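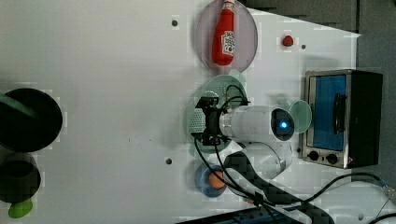
Paiva tabletop station, kitchen set, viewed from above.

Paiva Tabletop Manipulation Station
Supplied by Ulon

Overview
The Paiva is a complete bench station for teams that teach a single arm to handle ordinary kitchen items. It is offered to universities, colleges and private laboratories, and is delivered as one order: table, arm, parallel gripper, overhead camera mount and a set of household objects. The Kunutside control software is licensed with each station for the life of the hardware.

The work surface
The white top is 1430 mm long and is supplied with fixing holes for fixtures and guides. Objects may be set out anywhere on the surface. The kitchen set includes coloured plates, a small blue bowl with an orange ball, a ketchup bottle and a toaster oven with a glass door. Centres that wish to use their own objects may do so without any change to the software.

Arm and gripper
The arm is finished in white, with a blue indicator light at the joint. The black gripper is fitted at the factory and can be removed with the hex key provided. Cables run along the outside of the arm — a braided sleeve is included for the main run — and should be checked for free movement before each session.

Licence and support
Each order includes 600 hours of remote support. On-site installation takes 2 days and is carried out by Ulon staff. A third day may be booked for operator training, which covers start-up, safe stopping, object layout and the storage of recorded sessions. Training is open to a maximum of 3 operators per station.

Care
Wipe the top with a damp cloth and mild soap. Do not use solvents near the arm. Plates and bowls may be washed by hand. The toaster oven is supplied for door and knob exercises and is not to be connected to power while the arm is in use.

Ordering
Orders received before the end of July will be filled from current stock. Later orders are subject to the usual lead time. Written quotations may be requested from Karim Benkirane, Sales. Technical enquiries should be directed to Jhonatan Huamán, Product Support.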